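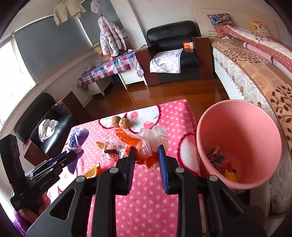
Where does household snack packaging go after it is thrown away in Grevport?

Nearly all of it goes in the general waste bin and is taken to the Manance transfer station, as the kerbside scheme does not accept soft plastic.

Our group looked at whether a drop-off point would change this. We put a paper survey through 500 doors in the streets between the harbour and Polishchuk Road in April, and got 88 back. Most people said they already sorted bottles and tins. Few knew that crisp packets, bread bags and film lids were a separate type of waste, and several had been putting them in with the bottles.

We then asked Lakon, the firm that runs the sorting line, what happens to soft plastic that arrives by mistake. It wraps round the rollers and the line has to be stopped while it is cut out. The load is then graded lower.

A drop-off cage at the library would have to be emptied every 2 weeks. We put the yearly cost at over 3,000 pounds, mostly van hire. We did not include the cost of washing or baling.

The main weakness of the survey is that flats with a shared entrance were left out. Question 4 was also badly worded and we have not used the answers to it.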